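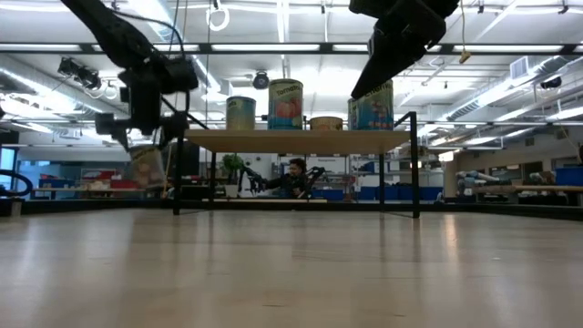 Shelf depth decides how many cans a household can reach without moving others, a Geagea reader wrote in reply to the Homix survey.

By Homix Press Office
Oct 29, 2022 — 1 min read

Homix today adds the Skekside shelf riser to its pantry range. The riser is 520 mm long and holds a single row of cans, tall and short, with clear space left under the plank. Rated load is 40 kg. Assembly takes 3 steps.

Skekside replaces the Pedano riser, sold from 2014. Pedano spare legs stay in stock until February.

Shipping to retailers starts this week.

3 shares | 0 comments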